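Home | Guidance | Standards | Contact
Print this page | E-mail this page

Zelside Automation Practice Office

1/ Zelside has released its revised practice notes for hand-held gripper recording in private homes. The notes apply to all operators contributing household demonstrations to the Nuvus programme. This thread sets out the main requirements.

2/ Consent. Every adult living in the home must sign the consent form before the first recording. The form is valid for 36 days. Verbal consent is not accepted, including from relatives of the operator.

3/ Device labels. Each gripper carries a printed label. The label must stay legible and uncovered throughout a session, and its number must be entered in the session log. Where two grippers are used together, both numbers are entered, left hand first.

4/ Work surfaces. Garment tasks may be carried out on a bed, table or clean floor. Operators should use the surface the household normally uses and should not replace bedding, mats or covers to obtain a plainer background.

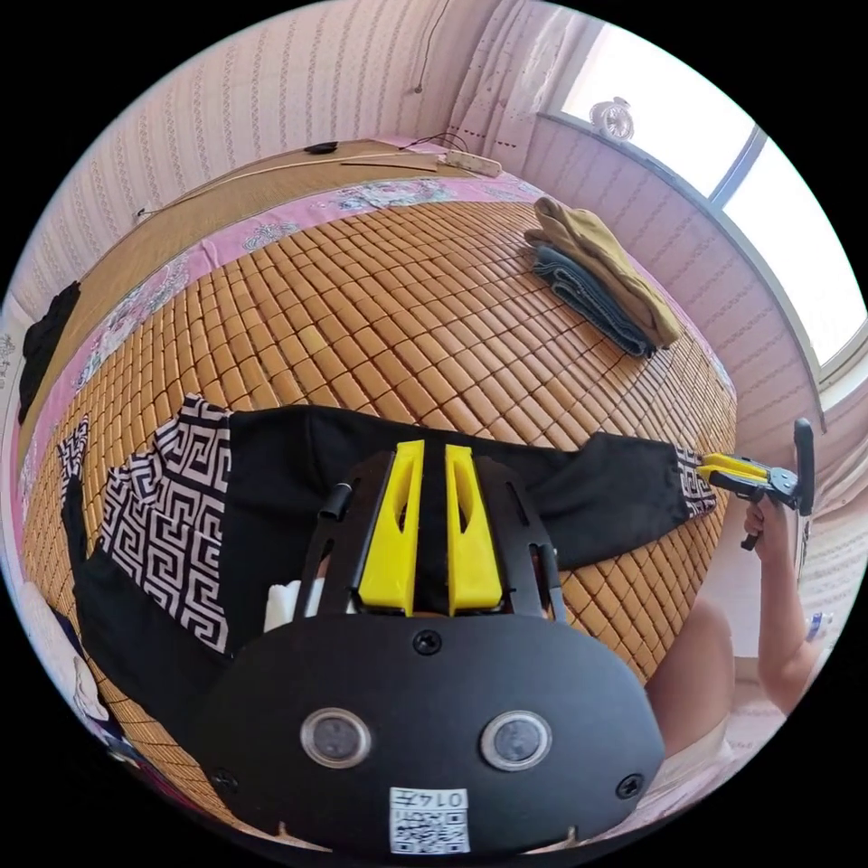
5/ Garments should vary in colour, weight and pattern. Dark clothing has been under-represented to date. Of the 1,038 garment sessions reviewed by Dayana Becerra and her colleagues at Senton, 702 used light-coloured items only.

6/ Lighting. Daylight is acceptable. Curtains may be left open or drawn, but should not be moved once recording has begun.

7/ Privacy. Mail, medication labels, family photographs and lit screens are to be put away beforehand. If a member of the household enters unexpectedly, the operator stops and flags the session for review.

8/ Rest. Operators take a break after 20 minutes of continuous two-handed work. Supervisors may not offer payment or credit in exchange for skipped breaks.

9/ Failed attempts. A dropped sleeve or a missed fold is kept in the record. Sessions are not to be restarted for the sake of appearance. Uriel Bautista has prepared a one-page guide to marking these, available from the Zepeda office.

10/ Cleaning. Fingers and faceplates are wiped before entering a home and again on leaving. Sensor windows are cleaned with a dry lint-free cloth only.

11/ The revised notes take effect in December. Sessions logged before then will be assessed under the earlier edition.

12/ Questions on consent should be directed to Iraís Pacheco. Questions on equipment and labelling should be directed to Ikechukwu Babalola. Both can be reached through the Zelside enquiries desk until 4:30 p.m.

Print this page | E-mail this page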